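Wirlow opens orders for PC service cell kit

17 January 2019

Wirlow has started taking orders for Skumside, a kit that lets a robot arm carry out parts work inside desktop computers. The company is aiming it at repair depots and refurbishers that handle the same few models of tower day after day.

The kit includes a gripper, a wrist camera, software and a set of 3D-printed fixture plates that sit on the table next to the computer. Buyers supply their own arm and work table. Wirlow says the mounting hardware fits standard slotted aluminum tables, and that a technician can put the whole thing together in 3 to 6 hours.
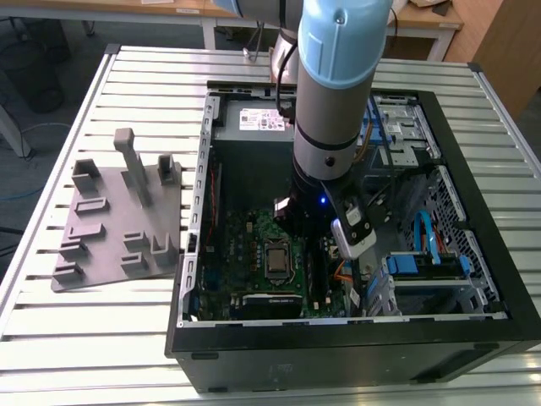 The gripper over an open desktop tower, with a fixture plate to the left.

The tower has to be laid on its side with the side panel off before the arm can start. A person still does that part. Cable work is not covered either, and product manager Gøran Vik said it will stay that way for the first release.

"Cables never lie the same way twice," Vik said. "Memory modules and drives are a different matter. The slot is where the drawing says it is, give or take a little, and the camera takes care of the little."

Skumside ships with job files for 13 desktop models. More will be added in June, and customers can also teach the arm a new case themselves - a job Wirlow says takes an afternoon for someone who has done the two-day training course. 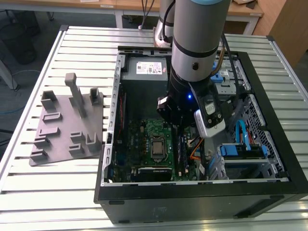 The wrist camera is mounted on the side of the gripper and angled down into the case.

Eide, a refurbisher that has been trying out the kit, runs it on memory upgrades. Vignesh Salian, who manages the Eide workshop, said the arm is slower than a trained technician on a single machine but can be left on a long batch. Over the trial it worked through more than 40 towers.

Salian's main complaint was the fixture plates. Each one is printed for a certain set of parts, and changing jobs means changing the plate and running the calibration again.

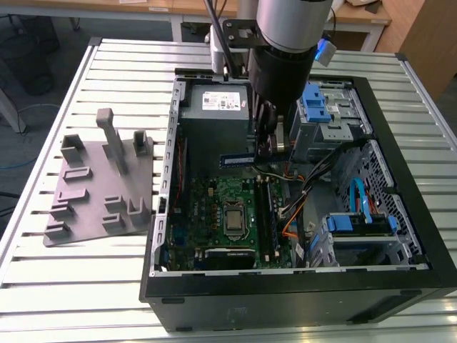
Memory is the job most early customers have asked for, according to Vik. The fingers hold the module by its edges, and the software stops the arm if it meets more resistance than expected on the way into the slot. An operator then has to clear the fault at the screen before work can go on.

Skumside is sold directly by Wirlow and through its distributor Dretau, which will also handle training and spare parts. Prices are given on request.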